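Plilside Program Notes: data card

What is in it

Printed program notes from chamber concerts at the Vullmont recital series, typed up with piece titles, movement lists and premiere claims. One row per piece performed. Songs given as a group get one row per song, which inflates the vocal totals, so don't compare them with the quartet totals and announce a trend.

Premiere claims

Treat these with suspicion. The premiere field records what the booklet said and nothing more. "US premiere" sometimes means the first US performance of a new arrangement, and "first modern performance" means whatever the presenter wanted it to mean. We checked 50 claims against older booklets and 9 fell apart. The rest are unchecked, which is a long way from confirmed.

Scans

Booklets were scanned flat with covers on. Two-column notes were read straight across by the text software in the Otar batch, and we fixed those by hand. Expect leftovers. Staples hide a word or two on center pages.

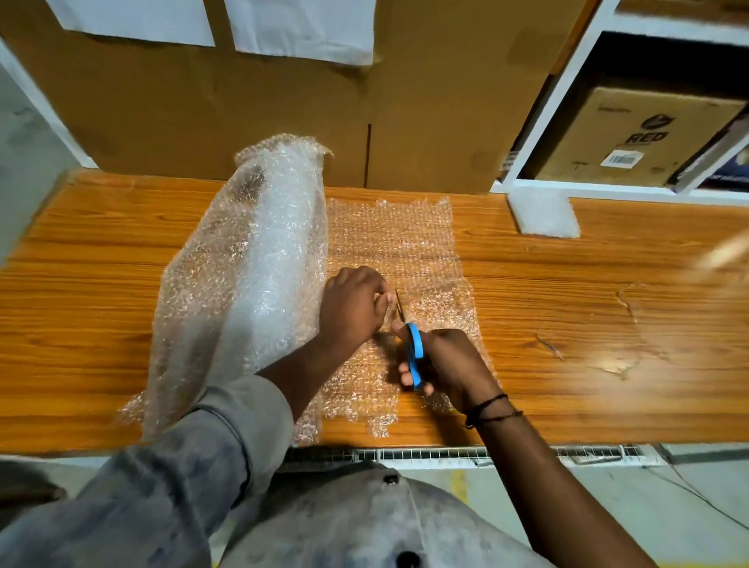
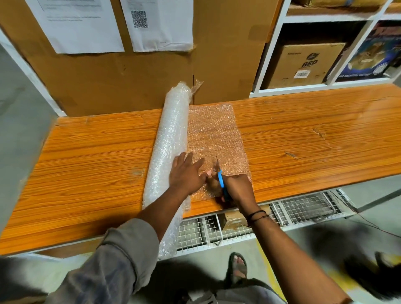
Cutting bubble wrap with the blue-handled scissors, both pictures above.
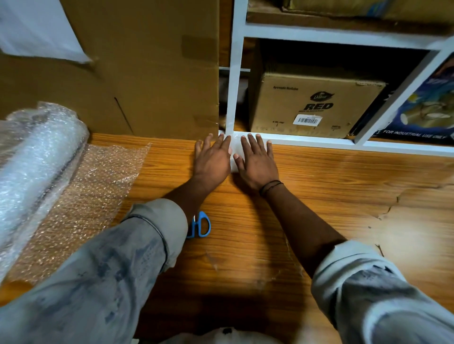 Known problems

1. Encores are missing unless someone wrote them on the booklet in pencil. Pencil notes are marked "hand" and some are plainly wrong.
2. Composer names follow the booklet spelling. The Bermúdez sonata shows up with and without the accent, and once under the pianist's name.
3. Timings are advertised timings. A slow movement listed at 7 minutes may have run a good deal longer.
4. Last-minute program changes were usually announced from the stage. The booklet doesn't know about them and neither does this file.

Uses we would argue with

Counting how often a composer was "neglected." The series picked its own repertoire, and one series tells you about one series. The notes are also poor evidence of what audiences liked, whatever the blurbs say about warm receptions.

Versions

Version 2 drops the mood tags. Two people tagging the same adagio rarely agreed, and we saw no point in averaging them. Version 1 won't be updated.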